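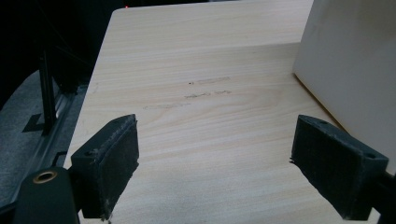
Who wipes the tables at Grernside now that the packing is being automated? The same people who wiped them before, only they now get a slot on the rota for it.

The Zekano warehouse at Grernside has spent September teaching its packing benches to do without hands, or at any rate without the 26 pairs it employs at present. The system is called Nomo, and staff have been told firmly that it is a colleague. It has not yet contributed to the tea fund.

Under the scheme, packers spend part of each shift working with a pair of padded black gripper fingers, showing Nomo how a box is approached, held and put down again. Management had hoped for 30 goes an hour. The packers, who can fill a box while arguing about football, report that doing it slowly and properly is far more tiring than doing it fast and badly.

Each go starts from an open grip over the wood. The boxes are plain white ones for now, and the tabletop has picked up a few faint grey marks, which the early shift blames on the late shift.

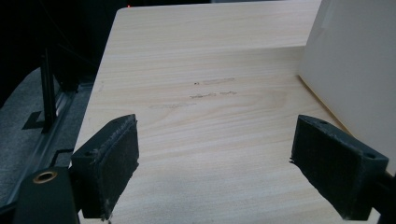 What changes for staff

Zekano says there will be no redundancies this year, a phrase that has been read aloud in the canteen in several tones of voice. Eight packers have been regraded as "handling tutors", with a small rise and a badge. The rest keep their jobs and their old badges, and will rotate through the training tables from 8 each morning.

A board by the lockers keeps the tally of completed goes, which stood at 1326 when we visited. Next to it is a sheet for suggestions. The most popular so far is a stool.

The firm's other site, at Fontes, gets its first tables once Grernside has finished. Packers there have asked whether the stool will be included, and have been told the matter is under review.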